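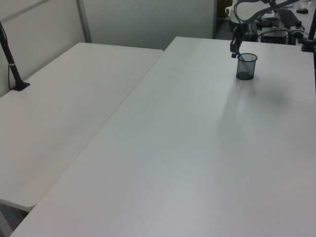 How to Clean a Whiteboard That Won't Wipe Clean

A whiteboard that has turned gray or kept the outline of old writing can usually be brought back in half an hour. Work through the steps in order and stop when the board is clean. The stronger methods wear the surface, so save them for marks that need them.

What you need

Two microfiber cloths
A spray bottle of water
Dish soap
Rubbing alcohol (70 percent)
A fresh dry-erase marker, black
Disposable gloves, if your skin is sensitive

Step 1. Dry wipe

Go over the whole board with a dry microfiber cloth, top to bottom. This takes off loose marker dust. If you wet the dust first it smears and leaves a gray film. Check the eraser too. A felt eraser full of old ink puts as much on the board as it takes off.

Step 2. Soap and water

Add 2 drops of dish soap to the spray bottle. Spray the cloth, not the board, so water doesn't run behind the trim. Wipe, then wipe again with plain water on the second cloth. Soap left on the surface makes new writing bead up and skip.

Step 3. Rubbing alcohol

For ghosting that is still there, dampen a clean part of the cloth with alcohol and rub in small circles. Open a window and keep it away from open flames. Let the board dry fully before you write on it.

Step 4. Permanent marker

Trace over the permanent line with the black dry-erase marker, covering it completely. Wait 8 seconds and wipe. The solvent in the fresh ink loosens the old ink underneath. Thick lines may need a second pass. Finish with alcohol.

What to avoid

Scouring powder, steel wool and melamine sponges all leave fine scratches that hold ink. Furniture polish makes a board look new for a day and then nothing will write on it. Don't use nail polish remover on a painted or melamine board, as it can dull the finish.

If it still ghosts

Write a short line in a corner, leave it for an hour and wipe it with a dry cloth. If it stays, the coating is worn and cleaning won't fix it. Melamine boards reach this point soonest. Porcelain ones last much longer. A worn board can be covered with stick-on dry-erase film, or used for magnets and paper if it has a steel back.

Keeping it clean

Erase at the end of the day. Ink left up over a long weekend is much harder to remove. Do step 2 once a week on a board in daily use. Store markers flat with the caps pushed on until they click, and throw out the dry ones instead of putting them back.

Questions from readers

Corinne Oyelaran asked whether hand sanitizer works in place of alcohol. It does, but most gels contain moisturizer, so wash the board with water afterward.

Dayana Restrepo has a glass board with a greasy haze. Skip to step 3 for glass, then buff it with a dry cloth.

Last updated 11 May 2026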